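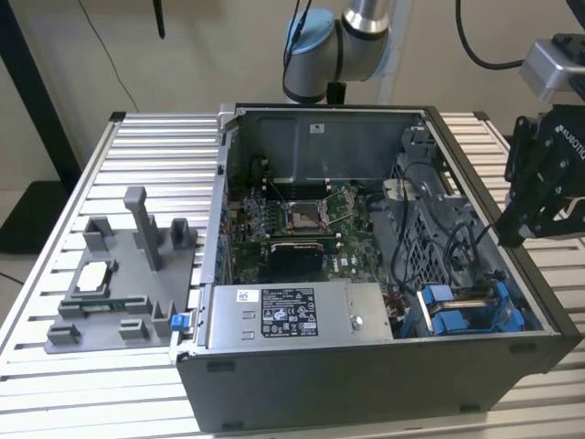

Figure 3.1 A desktop tower on its side with the panel off. The processor and a memory module are in the parts holder to the left, and the socket on the motherboard is empty.

Chapter 3
Inside the Box: Processor and Memory

I was twenty minutes into my first paid repair job, at a little shop called Pruvgate in Belville, before I figured out that I'd taken the wrong side off the computer. I was staring at a blank sheet of metal and the backs of some drive bays, wondering where they'd hidden the motherboard. Job ticket 2854. I still remember the number, and I remember turning the case over very quietly and hoping the customer at the counter hadn't been watching.

So if you've never opened a desktop before, don't worry about looking silly. You will, a little, and then you'll have done it and it won't be strange anymore. In Chapter 2 we stayed outside the case and talked about ports, cables and what plugs in where. Now we're going in!

In this chapter you will

- find the main parts of a desktop computer with the side panel off
- take out and put back a memory module
- seat a processor in its socket without forcing it
- check your own work before the panel goes back on

Words to know: chassis, motherboard, socket, retention frame, heat spreader, memory module, expansion slot, power supply

Getting your bearings

Go back to Figure 3.1 for a minute. When a tower is standing up on a desk, the motherboard is standing up too, and everything plugged into it sticks out sideways. That's an awkward way to work (your hands block the light, and gravity is always trying to help you drop things). Lay the case down and suddenly you've got a floor to work on. The board is flat, the parts go in from above, and a loose screw just sits there where you can see it.

I always find the power supply first. It's a big metal box, it's easy to recognize, and once I know where it is I can follow its cables to everything else. In our figure it's the silver block nearest you. Then I look for the wall where the outside ports come through, and that tells me which way the back of the computer is facing. In the figure the rear wall is at the top, the gray metal with the little white sticker on it. Between those two is the motherboard, which is green here but could be black or blue or nearly anything. The color doesn't tell you a thing about what the board can do.

Now find the socket. On the board in the figure it has a metal frame and a thin silver lever lying across it. The memory slots are right next door, and they almost always are. The processor is asking the memory for something practically all the time, and the people who lay out motherboards like to keep that trip short. Farther down you'll see a small black graphics card plugged into an expansion slot. We'll leave that alone until Chapter 4.

A place for the parts

Notice that the processor in the figure has its own square pocket and the memory module has its own long slot. I love this. For years I put parts on whatever was closest, and I once spent most of a lunch break looking for a memory module that was under my sandwich wrapper. You don't need a fancy holder. An egg carton works for screws, and a clean antistatic bag or a piece of antistatic foam works for the delicate stuff. What matters is that you decide where each thing goes before you take it out, and that you don't stack parts on top of each other.

Set the processor down with the metal side up, the way it is in the figure. That metal lid is the heat spreader. The other side has the contacts, and depending on the type of processor, they may be tiny pins that bend if you so much as look at them wrong. Hold it by the edges only.

Before you touch anything

Shut the computer down, switch it off at the back if it has a switch, and unplug the power cord. Press the power button once after it's unplugged and hold it for a few seconds to drain what's left. If the machine has been running, let it sit for 20 minutes so the heatsink can cool. Then put on your wrist strap and clip it to bare metal on the chassis. Rings and bracelets off, please - I lost a nice bracelet clasp into a fan once and I'd like you to learn from it.

Never open the power supply itself. It can hold a charge long after it has been unplugged, and nothing in this book requires you to go in there.

Memory up close

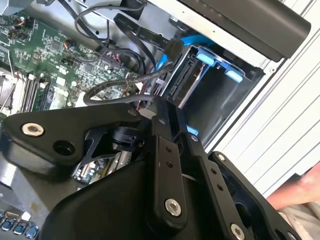

Figure 3.2 Memory modules in their slots, with black and white retaining clips. Look for the thin red and orange wires near the top of the board.

Most beginners start with memory, and I think that's right. It's a forgiving part. Each module has a notch along its bottom edge, and the notch lines up with a bump in the slot, so there's only one way it will go in. If it doesn't seem to fit, turn it end for end and look again before you push.

To take a module out, open the retaining clips (some slots have a clip at each end, some at only one) and lift the module straight up by its top corners. To put it back, make sure the clips are open, line up the notch, and press down on both ends with your thumbs. It takes more of a push than you'd expect! You'll feel it drop and the clip should snap in toward the module. If one end is sitting higher than the other, it isn't in. Take it out and try again.

Keep an eye on the cables, too. There are thin wires running to small connectors all over a board like this one, and it's easy to hook one with a sleeve. I take a quick phone picture before I move any cable out of the way.

Try it 3.1

Work with a partner at the bench. You'll need a practice tower, a wrist strap and something to hold your parts.

1. Lay the tower down and remove the side panel.
2. Point to the power supply, the rear wall, the memory slots and the socket. Have your partner check you.
3. Remove one memory module and put it in your holder.
4. Write down which slot it came from.
5. Put it back, then trade places.

Leave the processor where it is for now. We'll get to the lever and the retention frame in Section 3.2, and I want you comfortable with memory first.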